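技術メモ > 収録・データ > 手持ちグリッパ > 作業ルール

サイト内検索 キーワードを入力 検索

手持ちグリッパでのデモ収録 手順と守ること(卓上・小物編)

急ぎで書いてます。Prelden の収録室で使っている手順をほぼそのまま。細かいところは後で直す。最終更新 6月5日(金)

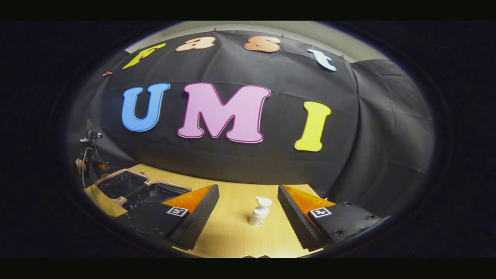 0. 対象

卓上でひとつの物をつかむ、動かす、箱に入れる、までの収録。両手作業と床置きは別ページ(まだない)。グリッパは指の外側に四角い白黒マーカーが付いているタイプを前提にしています。マーカーなしの旧型は手順4を飛ばしてください。

前回の Trera の分は3,913本録って、通ったのが2,136本。落ちた理由の大半は操作の下手さとは無関係で、マーカー隠れ、開始位置のずれ、名前の付け間違い。つまり下の手順で防げるやつ。読んでから始めること。長いけど読む。

1. 収録前(人)

・袖は肘の上まで。だぼっとした上着は脱ぐ。
・指輪、腕時計、ブレスレットは外す。
・髪が長い人は後ろで結ぶ。
・組は2人。持つ人と記録する人。ひとりで録らない。
・持つ人は途中で記録係に話しかけない。音声は使わないけど、振り向くと手がぶれる。
・疲れたら交代。我慢しない。手首が痛い日はその日は記録係に回る。

初めての人は、物なしで空の開閉を何回か。指がどこまで開くかを手で覚えてから。いきなり本番に入ると、ほぼ必ず握りこみすぎます。

2. 収録前(机と背景)

背景の布は、机の奥のふちまで垂らす。布と机のあいだに壁が見えていたら下げ直し。上端は壁に留める。引っぱって一か所外れるなら全部留め直し。しわは多少あってよい。ただし収録の途中で直さない。直すなら次の組の頭で。

布に文字や飾りを付けている部屋は、付けたままで構いません。動かさないことだけ守る。剥がれかけたら収録を止めて、貼り直してから新しい組として録る。同じ組の中で背景が変わるのがいちばん困る。

机の上に置いていいもの:
・つかむ対象
・行き先の容器(使う課題だけ)
・課題票で指定のあるもの

置いてはだめなもの:
・飲み物
・スマホ、鍵、名札
・課題票、ペン
・予備のテープ類(よく忘れる)

机の端の固定具やケーブルは、指の通り道にかからない位置へ逃がす。ケーブルは輪になっていてもいいが、グリッパを引っかけない高さで。一度腕を大きく回してみて、当たらなければOK。

照明は収録室の設定のまま。窓のブラインドは閉める。日が差したり曇ったりする日は特に。

3. グリッパの点検

組の頭で毎回。省略不可。

1) 指の内側、ぎざぎざの把持面。ゴミ、髪の毛、糊が付いていないか。付いていたら乾いた布で拭く。アルコールは使わない。
2) パッド。浮き、めくれ。角が少しでも浮いていたら交換。押して戻すのは禁止。
3) 取り付け板のねじ。指で触ってぐらつかないか。ぐらついたら締める。締めたら手順4からやり直し。
4) ゆっくり全開、ゆっくり全閉。途中でひっかかるなら使わない。赤札を付けて棚の下段へ。
5) レンズ。指紋が付いてたら専用クロス。服の裾で拭かない(見つけたら言います)。
6) 記録メディアの残り。足りないまま始めない。

左右の指を入れ替えて付けないこと。見た目は似てるけどマーカーの番号が違います。入れ替わっていると開き幅の計算がおかしくなり、その組は全部録り直し。

4. マーカーの確認

プレビューを開いて、全開と全閉の両方で左右のマーカーが認識されるか。片方だけ認識、は不合格。

認識しないとき、まず見るところ:
・マーカーの面が汚れている
・白いふちが欠けている、テープがかぶっている
・照明が反射して白く飛んでいる
・自分の親指がかぶっている(これが一番多い)

マーカーにペンで書き込まない。「L」とか書きたくなるのは分かるけど書かない。印刷し直すときは必ず棚のファイルから。コピー機で拡大縮小したものは使用不可。寸法が変わるので。

5. 物の置き方

対象は机の中央寄り、背景の布より手前。布にくっつけて置かない。開いた指がまっすぐ入れる向きがあること。

ポンプ付きのボトルは胴をつかむ。ポンプの頭はつかまない、押さない。ノズルの向きは課題票どおりに変える。指定なしなら毎回少しずつ変える。同じ向きばかり続けて録ったデータは後で困ります。

倒れやすい物は空のまま使わず、課題票で許可された重りを入れる。液体を入れるのは禁止。ふたが閉まっていても禁止。

仕切りのある容器を行き先にする場合は、どの区画に入れるかを収録前に声に出して決める。入れる直前に気が変わった、は失敗あつかい。容器のふちに指をぶつけたら、その回は捨てる。容器がずれたら次の回の前に位置を戻す。机に印を付けるときは、プレビューに映らない側へ小さく。

6. 一回の流れ

1) 記録係が課題名と回番号を読み上げる。
2) 持つ人は開始位置へ。指は全開。
3) 記録係「どうぞ」。録画開始。
4) ひと呼吸止まる。すぐ動かない。
5) 近づく。まっすぐ、途中で迷わない。迷ったら中止して録り直し。
6) 物の左右に指が入ってから閉じる。閉じながら近づかない。
7) つかんだら少し止まる。それから持ち上げ。
8) 運ぶ。高さは容器のふちより十分上。
9) 置く。底が付いてから開く。空中で放さない。
10) 指を開いたまま、来た方向に抜く。
11) ひと呼吸止まって、録画終了。

反対の手は使わない。支えるのも、位置を直すのもだめ。録画と録画のあいだなら可。

速さは、普段手でやるより少し遅いくらい。遅すぎもだめ。ゆっくりやれば丁寧なデータになると思っている人が多いのですが、Bernent の担当からは「止まりかけの動きが多くて学習で困る」と返ってきています。同じ速さで淡々と。

うまくつかめなかったとき。一度だけつかみ直してよい。その回は「再把持あり」に印。二度目も失敗したら中止。黙って成功に混ぜないこと!

7. 中止のしかた

中止の合図は「とめ」。どちらが言ってもよい。理由は後で。言われたら持つ人はその場で静止、記録係が停止を押す。物を落としても、とっさに足や反対の手を出さない。落ちた物は割れていないか見てから戻す。欠けていたら交換、同じ物として続けない。

次のどれかがあったらその場で中止:
・誰かが机に触った
・人の顔や手が映り込んだ
・背景の布が落ちた、めくれた
・グリッパから普段と違う音がした
・マーカーの認識が切れたまま戻らない

顔が映った回は中止の印だけでは不十分です。その日のうちに削除申請を出すこと。申請するまでメディアを部屋の外に持ち出さない。

8. 休憩と上限

同じ人が続けて持つのは32回まで。超えたら調子がよくても交代。終わりかけの「あと少しだけ」で指の付け根を痛めた人が2月に出たので、例外なし。交代のたびに手順3の1)〜4)だけやり直し。レンズは見なくていい、と前の版に書いていましたが撤回。見てくださし。

休憩中はグリッパを台に戻す。机の上に寝かせない。指を下にして立てない。

9. 記録の付け方

ファイル名は手で変えない。課題名は票の選択欄から選ぶ。自由記入欄に書いていいのは事実だけ。「たぶんOK」「微妙」は書かない。微妙なら中止あつかい。

必ず残すもの:
・課題名
・持った人の番号(氏名は書かない)
・グリッパ番号
・物の番号
・成功/再把持あり/中止
・中止なら理由コード

組が終わったら、最初と最後の一本だけその場で再生。マーカー、開始位置、止まりの長さ。どれかおかしければ組の全部を見る。面倒でもここで。翌日に気付くと背景も照明も変わっていて、録り直しても揃いません。

転送は Aryee のフォルダへ。転送が終わるまでメディアを初期化しない。照合の緑表示が出てから初期化。表示が黄色のときは待つ。赤はもう一度転送、それでも赤なら触らずに連絡。

10. よくある間違い

・開始位置を毎回ぴったり同じにする → 課題票の範囲内で散らしてください。
・物を置いた後、勢いで指がボトルに当たる → 抜く前に全開になっているか確認。
・持つ人がプレビューばかり見る → 物を見る。プレビューは記録係の仕事。
・片付けで布をたたむ → 掛けたままでいい。たたむと折り目がつく。
・把持面の交換を片側だけやる → 左右同時に交換。日付を台帳へ。
・背景に寄りすぎて指先が布をこする → 物を手前に置き直す。

11. 終わり

グリッパは電源を切って台へ。物は番号順に棚。容器の中に物を残さない。机は乾拭き。赤札を付けたものがあれば台帳に一行。札だけ付けて書かない人が多いので、必ず台帳にも。

この手順と課題票が食い違うときは課題票が優先。ただし手順3と7は課題票に何と書いてあってもこちらが優先。

両手作業編は書きかけ。Trera の課題票が新しくなったら5の重りのところを更新します。

当サイトでは利便性向上のためCookieを使用しています。閲覧を続けると使用に同意したものとみなされます。 同意する 設定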